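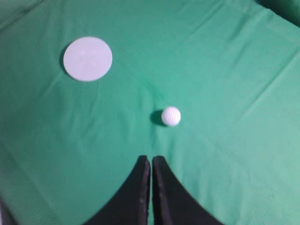 緑の布に載った円板とボール。指先はほぼ閉じている。

# 卓上つかみ作業の記録をきれいに残すための手順（布・物・指・ゴミ)

卓上のロボットに小さな物をつかませて、手首のカメラで記録を取る。やることはそれだけなのに、始めてみると決めておきたいことが次々に出てきます。布のしわはどこまで許すか、ボールが転がったら誰がどこに戻すか、指は開いて始めるのか閉じて始めるのか。このページは、Belhajの実験室で使っている取り決め「Curcombe」を、初めて作業台に立つ人が上から順にたどれるように書き直したものです。

先に白状しておくと、私はこの手の地味な決まりごとが大好きです！ 布をぴんと張って、物を置いて、指先をいつもの位置に持ってきて、さあ始めるぞという瞬間がたまらない。きれいに揃った記録を後から並べて見るのは、よく片付いた工具箱を開けるのに似た気持ちよさがあります。読んだ人がひとりでも同じ楽しさに目覚めてくれたら、書いたかいがあったというものです。

対象は、平らな台に布を敷き、軽くて小さい物を平行グリッパーで扱う作業です。重い物、刃のある物、液体の入った物には使わないでください。そちらは別の取り決めが要ります。

## 用意するもの

- 台を端まで覆える大きさの無地の布（予備も同じ反物から取っておく）
- 粘着ローラーと、毛の柔らかいブラシ
- 布の端を留めるクリップ
- 扱う物と、その予備
- 配置表（紙でも画面でもよい）
- 作業ノートと鉛筆
- 非常停止ボタン。操作する人の利き手側に置く

作業ノートは紙をすすめます。手袋をしたままでも書けるし、操作用の画面を切り替えずに済みます。電子で残したい人は、終わってから写真に撮って記録と同じフォルダに入れておけば十分です。

布の色は、物の色とはっきり違うものを選びます。白い物を扱うなら、緑の布はとても使いやすい組み合わせです。白い縁が布からくっきり浮いて見えるので、操作する人の目にも優しい。反対に、黒っぽい物を暗い布に置くと、影と物の境目がわからなくなって、つかみに行くたびに身を乗り出すことになります（腰に来ます、ほんとうに）。

## 始める前の安全確認

ここだけは順番を変えないでください。

1. 非常停止を一度押し、腕が止まることを確かめる。
2. 腕の届く範囲から、人の手、コップ、ケーブル、工具をどける。
3. 非常停止を解除し、いちばん遅い速度で腕を上下に動かす。
4. グリッパーを全開、全閉と動かし、引っかかる音がないか聞く。

4番の「聞く」は大事です。目で見てわからないがたつきが、音だと驚くほどよくわかります。普段の音を覚えておくと、初日から一か月もたたないうちに「今日はちょっと渋いな」と気づけるようになります。気づいたときの嬉しさといったら！

台の上に手を入れるのは、腕が止まっていて、操作する人が「どうぞ」と言ったときだけです。ひとりで作業するときも、自分で声に出してから手を入れてください。恥ずかしいのは最初だけです。

服の袖、名札のひも、長い髪も見ておきましょう。ひもは外して、袖はまくる。台の上にかがむ作業なので、胸ポケットのペンも抜いておくと落とさずに済みます。

## 布を張る

布は、しわが一本もない状態を目指す必要はありません。これは何度でも強調したいところで、取り決めを最初に読んだ人がいちばん時間を溶かすのがこの布張りなのです。アイロンまで持ち出してきた人もいました（気持ちはよくわかります）。

Curcombeでは、しわを次のように分けています。

**そのままでよいもの。** 平たい折り目、薄い畳みじわ、光の当たり方でようやく見えるくらいの斜めの筋。手のひらで撫でても引っかからない。

**直すもの。** 指先が乗ったときに布が持ち上がるたるみ。丸い物が寄りかかって止まるほどの盛り上がり。布の端が台の上に折れ返っているところ。

見分けるには、扱う物のうちいちばん転がりやすい物を布の上にそっと置いてみます。手を離して、しわに沿って動き出したり、しわに支えられて止まったりするようなら張り直し。動かなければ合格です。

張り直すときは、台の奥の辺から先に留めます。次に手前、最後に左右。引っ張りすぎると布目が斜めに歪んで、かえって長い筋が出ます。中央から外に向かって、手のひらで空気を押し出すように撫でるときれいに落ち着きます。

背景に別の布を垂らしている場合、そちらのしわは気にしなくてかまいません。ただし、垂らした布が台の上まで這い出してこないように、裾は台の縁より向こうに落としておきます。

## 明かりを決める

明かりは「均一であること」より「途中で変わらないこと」を優先します。片側がすこし明るくて、物の影が反対側に落ちる。それくらいは普通ですし、影があったほうが高さをつかみやすいと言う操作者も多いです。

困るのは、始めたときと終わるときで影の向きが違う、という記録です。窓があるなら遮光カーテンを閉め、天井の照明とスタンドの位置を作業ノートに書いておきます。スタンドの足元には養生テープで印を付けてください。掃除の拍子に動いても、すぐ元に戻せます。

影を見る簡単な方法をひとつ。物を台に置いて、影がどちらに落ちているかを時計の文字盤で言い表し、ノートに書きます。円板のように薄い物の影は細くて見づらいので、ボールのように背のあるもので確かめるのがこつです。次の人が同じ文字盤の向きになるようにスタンドを合わせれば、それで揃います。定規も分度器も要りません。

露出やホワイトバランスを自動にしているカメラは、記録中は固定に切り替えます。画面の大半が布の色で埋まる作業なので、自動のままだと、腕が上下するだけで布の色が変わって見えることがあります。

## 物を置く

配置表の話です。私はこの表を作るのがいちばん好きで、油断すると一日じゅう作っています。

作り方はこうです。台の天面を升目に区切った紙を用意し、どの物をどの升に置くかを書き込む。これが配置ひとつぶん。これを何枚も作って、順番を混ぜておきます。置く人はその場で考えず、次の一枚をめくってそのとおりに置く。人に任せて「適当にばらけさせて」と頼むと、みんな驚くほど真ん中に置きたがるものなのです。

表に入れておきたいのは次の内容です。

- 物の名前（「ボール」「円板」のように短く、全員が同じ呼び方をする）
- 升の位置
- 向き（円板や球のように向きのないものは空欄）
- 物どうしの間隔についての注意

間隔は、グリッパーの指が隣の物に触れずに下りられるだけ取ります。開いた指の外側の幅を紙に切り抜いて型紙にしておくと、置きながら確かめられて便利です。型紙を物の上にかざして、隣の物に重ならなければよし。わざと密集させる課題は、表の隅に「密」と書いて普通の配置と混ぜないようにします。

似た物の扱いにも触れておきます。白いボールと一口に言っても、筋のあるもの、小さな穴の並んだもの、つるつるのものでは、指が当たったときの逃げ方がまるで違います。名前を短くするのはよいことですが、種類の違うボールを同じ「ボール」で済ませないこと。表面の手触りをひとこと足して、「筋ボール」「穴ボール」のように呼び分けてください。ビジャン・ザレイさんがAstnessという課題の準備をしていたとき、呼び名が揃っていないせいで配置表を全部書き直した、という涙ぐましい話が残っています。その書き直した表が実に見やすくて、今もお手本に使わせてもらっています。

## 指を物の上に持っていく

いよいよ操作です！

開始姿勢は、課題ごとにひとつだけ決めます。指が開いた状態で始めるのか、ほぼ閉じた状態で始めるのか。どちらでもかまいませんが、課題の途中で変えないこと。決めた姿勢は腕の側に登録しておき、毎回そこへ戻してから始めます。手で「だいたいこのあたり」に戻すのは禁止です。

物へ近づくときの流れは次のようになります。

1. 開始姿勢で2つ数えるあいだ静止する。
2. 高さを保ったまま、物の真上あたりまで水平に動く。
3. 物の幅より広く指を開く。開ききる必要はない。
4. 物が左右の指のあいだに来るように、手首の位置を整える。
5. まっすぐ下りる。
6. 布に触れる手前で止め、閉じる。 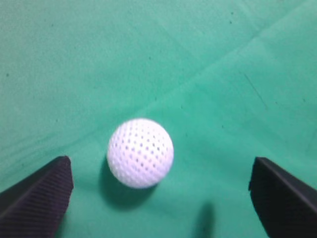 丸い物のときに迷いやすいのが4の位置合わせです。左右どちらかの指に寄ったまま下りて閉じると、先に触れた指がボールを押し、ボールは反対の指に向かって転がります。運よくそのまま収まることもあるのですが、指先の角に当たると手前か奥へ逃げてしまう。すこし寄っているな、と思ったら下りる前に直してください。下りてから布すれすれで横に動かすと、指先が布を引きずって折り目を作ります。

開き幅は、物の両側に余裕が見えるくらい広めに取ります。慣れてくるとぎりぎりの幅で格好よく決めたくなるのですが、その格好よさは記録には要りません（私も何度もやりました。決まると気分がいいんですよね）。

自分の目で台を見るか、カメラの映像で見るかも揃えておきます。取り決めでは、映像を見て操作する人は最後まで映像で通すことになっています。途中で顔を上げて台をのぞくと、次の動きが急に上手になったり、逆に大きく外したりして、ひとつの記録の中で操作の癖が変わってしまいます。

閉じる速さは一定にします。力の上限は物ごとにノートに書いてあるので、始める前に読み合わせてください。薄い樹脂の物を強く挟んだままにすると、へこみが残ることがあります。へこんだ物は記録に使わず、予備と取り替えてノートにその旨を書きます。

## 平たい物の場合

円板のような平たい物は、上から挟もうとしても指のかかる厚みがほとんどありません。Curcombeで認めているのは次のやり方です。

**縁を挟む。** 指を円板の片側の縁に寄せ、片方の指を縁の外に、もう片方を面の上に置いて閉じます。厚みのわりに布が柔らかいときに向いています。

**幅で挟む。** 指の開きが円板の直径より広いときに限ります。布を押さえつけないよう、指先を布にそっと触れさせるところで止めます。

**滑らせる。** 閉じた指先を面に載せて横へ押します。移動だけでよい課題ならこれがいちばん確実です。布のたるみに負けやすいので、始める前にもう一度、進む方向のしわを手で撫でておきましょう。

どれを使うかは課題のはじめに決め、ノートに書きます。その日の気分で混ぜると、後から見た人が頭を抱えます。新しい持ち方を思いついたら、ぜひ試してください！ 試すのは大歓迎で、試した記録には「試し」の札を付けて別のフォルダに入れる、というだけの話です。

## うまくつかめなかったとき

失敗した記録は捨てません。ここは新しく来た人がよく驚くところです。

つかみ損ねたら、そのまま続けて、同じ物に3回まで挑戦してよいことになっています。それでもだめなら腕を開始姿勢に戻し、記録を止めて「失敗」の札を付けます。物が転がって別の場所で止まった場合は、転がった先でつかんでよい。台から落ちたら、そこで記録を終わりにします。

してはいけないのは、記録を止めないまま手で物を戻すことです。画面に突然人の手が入り、物が瞬間移動したように見える記録は、後の整理でどう扱えばよいか誰にも決められません。直したくなったら、まず止める。札を付ける。それから手を入れる。

札の種類は少なくしてあります。

| 札 | 使うとき |
|---|---|
| 成功 | 課題の終わりの状態まで届いた |
| 失敗 | 挑戦したが届かなかった |
| 中断 | 腕、カメラ、照明などの都合で止めた |
| 試し | 決まった手順の外で動かした |

迷ったら「中断」にして、ノートに理由をひとこと書いてください。ハリエット・ティボドーさんの書いたノートがこの点で見事で、短いのに後から読んで全部わかります。「右指の先が布を噛んだ。張り直して再開」。こういうのでいいんです。こういうのがいいんです！

## 合間の掃除

さて、地味なのに効き目が大きいのが布の掃除です。

布は細かいものを集めます。糸くず、パンの粉、袖から落ちる繊維、指の表面がこすれて出る粉。一粒ずつは見落とすほど小さくても、集まると染みのように見えてきます。手首のカメラは布にとても近いところから覗くので、立って見下ろしたときには気にならない粒も、映像の中ではかなり目立ちます。
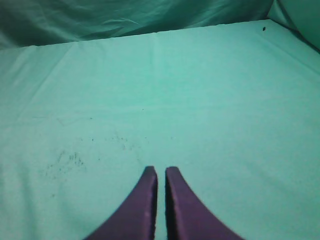
左側に散った黒っぽい粒。奥の右寄りにも離れてひとつ。

掃除は、9回記録を取るごとに一度。それより早く汚れが目についたら、その時点でやってしまってかまいません。手順は次のとおりです。

1. 腕を開始姿勢に戻し、動力を切る。
2. 物を全部トレイに上げる。
3. 動力を切ったまま、手首カメラの映像で布の様子を見る。
4. 粒が集まっているところを先にローラーで取る。中心から始めず、外側から中へ寄せるように転がす。
5. 離れたところにある粒を拾う。
6. 最後に奥の辺に沿ってローラーを一往復させる。背景の布との境目は粉がたまりやすい。
7. もう一度映像で見る。

3と7で映像を見比べるのが、この作業のごほうびです。ざらっとしていたところがすっと一色になっているのを見ると、思わず声が出ます。掃除の前と後の静止画を一枚ずつ残しておいてください。布を替える時期を決めるのにとても役立ちます。

ローラーで取れないものは、爪や指の腹でこすらないこと。こすると繊維の中に押し込んでしまいます。ブラシで軽く掃いて浮かせ、それでも残れば布ごと交換です。布に染みている粉のようなものは、濡れ布巾で叩くより乾いたまま掃くほうがうまく取れることが多いです。濡らした布は乾くまで色が濃く見えるので、その日の記録にはもう使えません。

ついでにグリッパーの指も見ます。指先の表面に小さな粒や擦れが付いていたら、乾いた布で拭く。指先が何かを拾ったまま次の物をつかむと、その何かは次の物に移り、そのまた次の配置で布に落ちます。ひとつの糸くずが台の上を旅していく様子を映像で追いかけたことがあって、それはそれで楽しかったのですが、仕事にはなりませんでした。

指の内側の面に溝があるものは、溝に沿ってブラシをかけます。滑らかな面のものは拭くだけで大丈夫です。指を交換したときは、色でも表面の仕上げでも、変わった点をすべてノートに書きます。見た目が変わっただけで性能は同じ、と思っても書く。つかみの映像には指がいつも写っているので、見た目もりっぱな記録条件のうちです。

## 何も置かない記録も取る

見落とされがちで、私が特に推したい項目です。物を置いていない台の記録を、始めと終わりに取っておいてください。

腕を開始姿勢に置き、布だけが見える状態でしばらく回します。指は課題の開始時と同じ開き幅にしておきます。それだけです。

何の役に立つかというと、たとえば後で「映像のこの黒い点は物の一部か、布の汚れか」と迷ったとき、物のない記録に同じ点があれば布のほうだとわかります。照明が途中で変わっていないかも、始めと終わりを並べれば一目瞭然。布が奥へずれていないかも、折り目の位置で読み取れます。手間のわりに答えてくれることがとても多い、お得な記録なのです。

## ふたりで作業するとき

操作する人と置く人に分かれると、ぐっと速くなります。声のかけ方だけ揃えておきましょう。

- 置く人「置きます」→ 操作する人「どうぞ」
- 置く人「離れました」→ 操作する人「始めます」
- どちらが言ってもよい「止めて」

「止めて」には理由も敬語も要りません。言われたら止める。止めてから話す。新人がベテランに言っても同じです。

役は、集中が切れる前に交代します。操作している本人は自分の疲れに気づきにくいので、置く人から声をかけてください。近づき方が雑になったり、下りてから横に動かす癖が出たりしたら交代どきです。

話し相手がいると雑談も弾みますが、記録が回っているあいだは控えめに。音声を残していない場合でも、笑った拍子に操作レバーが動くことがあります。

## 片付け

1. 終わりの「何も置かない記録」を取る。
2. 腕を格納姿勢にして動力を切る。
3. 物を拭いてトレイに戻し、数ではなく名前で配置表と突き合わせる。
4. 布は張ったまま、別の薄い布をかぶせて埃を避ける。
5. ノートの最後に、次の人への申し送りを書く。

4で布を畳んでしまうと、次に広げたときに格子状の折り目が付いてきます。どうしても外すなら、紙の筒に巻いて立てておくのがよいです。

申し送りには、うまくいった工夫もどんどん書いてください。困りごとばかりのノートは開くのが億劫になりますが、「今日は縁を挟むのがすごく上手くいった、手首をほんのすこし寝かせた」なんて書いてあると、次の人が早く台に立ちたくなります。

## 決まりを変えたくなったら

Curcombeは変えてよい文書です。実際、7月の見直しで、掃除の手順は大きく書き換わりました。以前は奥の辺のことが一行も書かれておらず、気づくと境目だけがいつも粉っぽかったのです。

変えたいときは、いまの決まりのままで取った記録と、変えた案で取った記録を同じ配置表で並べ、Hernerの共有棚に「提案」として置いてください。アラシュ・アサディさんが目を通して返事をくれます。返事が来るまでは、ふだんの記録は今の版で続けます。版が変わったら、ノートの表紙にある版の欄を書き換えるのを忘れずに。

改訂: 12/12/2021。「平たい物の場合」に滑らせるやり方を追加し、札の表を入れました。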